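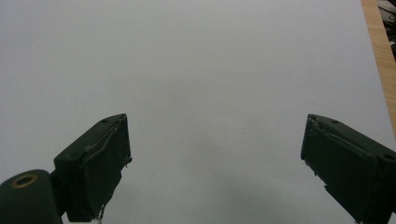

Fig. 2. Wrist view, fingers open over a plain white surface.

Print this page
E-mail this page

Reading notes, Valdovinos and Carnegie, the "Plalleo" hand-held gripper study

The claim is that a policy trained only on wrist views from a hand-held gripper carries over to an arm without retraining. I'd like you to doubt it before you believe it.

Look at Fig. 2 again. How far above the surface are the fingertips? The white area gives you next to nothing to match between one view and the next: a small dark speck, soft shading, and a strip of wood on the right. The paper says camera motion is recovered "reliably" and leaves it there. Reliably over a cluttered bench, maybe. I want the error over blank surfaces reported separately, and it isn't.

Now the result. Success is given for 18 trials per task, on 2 tasks. The authors call a gain of 15 points "clear." With 18 trials, one extra success moves the rate by more than five points, so the whole gain is a matter of three trials. No intervals are given. Carnegie's talk at Baltby added a third task but no more trials.

Also ask who reset the objects between trials, and whether that person knew which policy was running. Section 4 doesn't say.

For the February meeting: work out a 95% interval for each task by hand, and write one paragraph on what blank-surface test you would run. Bring both on paper. Questions to Gallegos, room 15.

Print this page
E-mail this page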